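Handheld Gripper Kits: Buying and Budget FAQ

Cleltcombe shared equipment desk. Last updated 15 June 2025

Answers to what keeps landing in the inbox. Read before you send in a purchase form please.

Who is this for?

Any group planning to collect hand-held demonstrations next year and needing to put a number in the budget. Arms and mobile bases are on a seperate page.

How many kits should we ask for?

Two per collecting site. One working, one spare. Groups that ask for one always come back in February wanting the second, and by then the money is gone. If your site runs two tables at once, ask for three.

Buy or borrow?

Borrow first if you need under 55 hours of collecting. Over that, buy. The Rollham pool has loan kits, four week limit, can be extended once. No fee inside Cleltcombe, outside groups pay a deposit of 200 dollars per kit. Deposit comes back when the kit does, with all its screws.

What counts as one kit?

Gripper, camera and mount, finger pads (one set fitted, one set spare), cable, case. Not included: storage cards, batteries, laptop, anything you pick up with it. Check the quote line by line. Harb quotes the case as an extra and people miss it.

Do we need to budget for props?

Yes. Most forms leave this at zero and then someone pays out of pocket. Table tasks need dishes in different sizes, plus a cloth or two, plus packaged stuff from the grocery store. Ordinary household things, nothing fancy. Put in 211 dollars per site for the first round. Replacement dishes go on the same line.

Can we use plain white dishes and a bare table?

You can. But if your models are going into real homes, budget for busy tables. Patterned tablecloths, stacked dishes, snacks lying around. Costs almost nothing next to the kit.
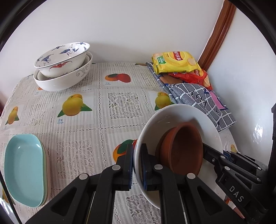
Bowl task on a printed tablecloth, small brown bowl inside the white one.

Are finger pads a consumable?

Yes. Separate line on the form, not under "repairs". Glazed dishes are slippery and people squeeze harder than they need to. Order pads with the kit, shipping on a single set later is silly money. Match the pad to your gripper model, they don't all swap.

What about the fingers and linkage?

Treat as repair. Keep a small screwdriver in the case and check the screws before each session. Lost screws: tell us the model, we may have some in the drawer. Cracked fingers: stop using it and send photos. Don't glue.

How long does delivery take?

Allow 42 days from approved form. Through Flultovach it can be quicker but they don't hold stock of every part, so ask first. Do not book people or rooms until the box is in your hands.

Can we mix kits from two suppliers?

Rather you didn't. Different camera position, different finger travel, and somebody has to sort out the calibration after. If you must, keep each kit to its own project and label the cases.

Do we budget for people's time?

Yes, and not on this form. Use the staffing sheet. Remember set-up and clearing the table between runs, groups only count the recording time and come up short.

Storage and data costs?

Two cards per kit minimum so one can be copying while the other is in use. Disk space is requested through Rollham, seperate form, do it the same week you order.

We already bought something without asking. Now what?

Send the invoice and the model name. We'll add it to the list so you can get pads and repairs through us. Refunds not possible from this desk.

What do you need from us?

Form, quote, site name, number of hours planned, what kind of tasks. Forms without a quote get sent back. One form per site, not per person.

Question not here? Write to the equipment desk, put "gripper budget" in the subject line.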